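From: Dela Quaye
To: flitgate-users
Subject: Re: [flitgate-users] Pose drift on cluttered tabletops

Seidu Gyamfi wrote:
> We reran the Tekirov alignment on the July demonstrations and still
> see the wrist pose drift near the end of longer episodes. Masking the
> fingers made little difference. Is the mask you use fixed, or does it
> follow the finger opening? Also, did you keep the Hauser filter on?

Seidu,

The mask follows the opening. A fixed mask wide enough for open fingers throws away the tabletop between them, and on a plain surface those few wood grain features are what hold the short-range estimate together. We fit the mask per frame from the pad width, then dilate by 8 pixels. The black region at the bottom of the fisheye image is dropped once, at load time.

The Hauser filter was off for everything below. With it on, the end-of-episode error looks smaller, but the filter is smoothing over relocalization jumps and the policy then trains on wrist motion that did not occur. 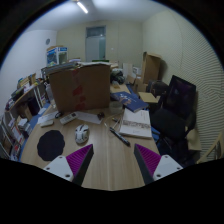 Filed under: tabletop / clutter / view from tool

Layouts of this type, with a mouse, a pen, thin cables and an open book in front of a large cardboard box, gave us the lowest drift of the 6 we tried. Printed pages and shelved books are rich in corners. The ridged wall panels on the right are a different matter. The grooves repeat, and the matcher will lock on one groove off if the tool yaws quickly toward them. Reweighting matches by local uniqueness (Bisetti branch, off by default) removed most of these.

Over 47 episodes, median end-point error went from 8 mm to about 5 mm with the moving mask and reweighting together. I have not separated the two properly. The mask alone seems to account for the smaller share, which would agree with what you saw.

Two things to check on your side:

- that distortion is corrected after masking, since the dilation is in raw pixels
- that map building and tracking use the same mask. Ours did not until recently, and the symptom was slow drift late in the episode.

If neither applies, send me one bad trajectory with the match log and I will run it through the branch.

Dela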